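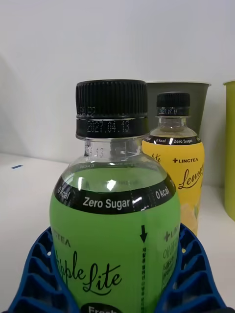 Skasance Club Gripper Kit
Item 811-B
Made by Cilteck for school clubs, evening classes and student teams

In stock. Ships flat in one box.

The Skasance is a two-finger gripper kit for small desktop arms. Clubs use it for pick-and-place practice, sorting tasks and the tabletop events that ask a robot to move ordinary groceries from one spot to another. The fingers are blue plastic with an open ribbed structure. When a finger presses against something round, the ribs give a little and the finger curves toward the object, so students can hold a drink bottle without writing any force control first.

What is in the box

2 ribbed fingers, blue
1 spare finger
1 gripper body with servo and 278 mm cable
1 wrist camera bracket with screws
1 adapter plate, four-hole pattern
1 hex key
Printed build guide and a sheet of starter tasks

The arm, the camera and the power supply are not included. The bracket takes most small board cameras. If yours has a wide lens, mount it in the rear slots so that both fingertips stay in view.

Specifications

Opening, fully open: 138 mm
Weight without camera: 278 g
Supply: 6 V
Control: standard servo signal, or serial with the Lerus board (sold separately)
Assembly time: one club session for a pair of students

Starter tasks

The task sheet has 17 exercises, ordered by difficulty. The early ones use foam blocks and paper cups. From task six on you need full, sealed drink bottles of the kind sold in any corner store. Buy two flavors of the same brand if you can. The cap and the bottle shape will usually match and only the label color changes, which makes a good first vision problem: the robot has to pick the green one and leave the yellow one standing.

Later tasks put other things behind the target, such as a second bottle or a cup. Students find out quickly that a color threshold tuned on a bare table picks up the wrong object once the table fills up. Reading the date off a cap ring is task 15, and it is harder than it sounds. Leave two sessions for it.

Notes from a class

Yayra Dogbe teaches the after-school robotics group in Riihimäki and has used the kit since December. She sent us these points for other instructors:

"Start with the bottle upright and close the fingers slowly. Below the shoulder is best. My students all wanted to grab the cap, and it slips."

"Put tape marks on the table for the start positions. Otherwise every team tests something different and you can't compare runs."

"We broke one finger, by driving it into the table at full speed. The spare went on in a few minutes."

Care

Wipe the fingers with a damp cloth. Do not use solvents. Check the two screws at the base of each finger before a competition – they can work loose after long practice. Keep the gripper away from heaters and out of parked cars in summer.

Competition use

The kit has no sharp edges and no pneumatic parts. Rules on gripper width differ between events, so measure with the fingers fully open before you register.

Spare parts

Single finger, blue: 811-F
Camera bracket: 811-C
Servo with cable: 811-S

Schools can order by invoice. For class sets of five or more, write to us with the arm model you use and we will pack the right adapter plates.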